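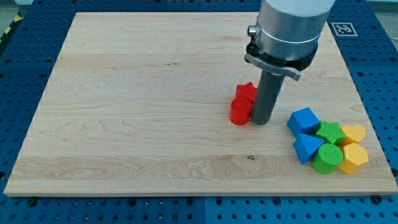
3 October 2018. We've got news, and I've been itching to share it for months! Dikov, our little kitchenware firm in Gesau, is bringing out its first range of wooden boards, and it's called Rutisum. They go on sale today in our shop and in the 18 independent stockists who've been kind enough to give us shelf space. I'm a sucker for timber with a bit of life in it, the long streaky grain and the odd dark swirl or knot in a pale board, and I've fought hard to keep all that in the range. A knot isn't a fault in my book (as long as it's sound), so please don't write in asking for one without.

It all started back in February, when I got fed up with my own chopping board. It was thin, it slid about, and it had bowed so badly that an onion would roll off it if you looked away. I moaned about it in our newsletter and asked if anyone else had the same trouble. Well, 717 of you wrote back! I read every single message, mostly in the bath, and the same grumbles came up again and again. Boards that warp. Boards too small for a loaf and a knife at the same time. Boards that smell of last week's garlic.

So we went to see our friends at Arain, the joinery down the road, and asked them to help us do it properly. We got through 19 trial boards before we had one I'd happily keep out on my own worktop. A few of the early ones are propping up plant pots in my garden now, and one has become a very smart tray for the cat's dinner.

Rutisum comes in three sizes: small for cheese and lemons, medium for everyday chopping, and a big one for bread or a Sunday roast. Each board is sanded by hand and finished with food-safe oil, and there's a leaflet in the box on looking after it. The short version is to wash it by hand, stand it on its edge to dry and give it a rub with oil when it starts to look thirsty. Please, please keep it out of the dishwasher!

Prices start at £21 for the small board. If you wrote to us in February you'll get a tin of board oil free with your first order, just mention it at the till or pop a note on the order form.

Shops who'd like to stock the range, and anyone from the press who'd like a board to try, can reach me through the contact page on the Dikov website. I answer most things the same day, usually with a cup of tea in hand.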